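4. Setting out the craft tray

4.1 Lay the white board flat on the table.
4.2 Place the red-fronted box, cup, scoop and paintbrush within reach of the board.
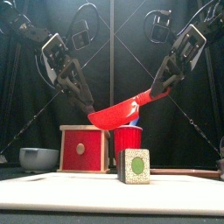
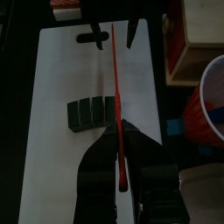
Photographs: Dexter Sorensen / Hemirside

4.3 Check that the round knob on the box is firmly fixed.
4.4 Fill the cup no further than 300 ml.
4.5 Handle the paintbrush by its thicker end.

Note: The Leltau tray is intended for 2 users.

Caution: Do not leave the scoop standing in a full cup.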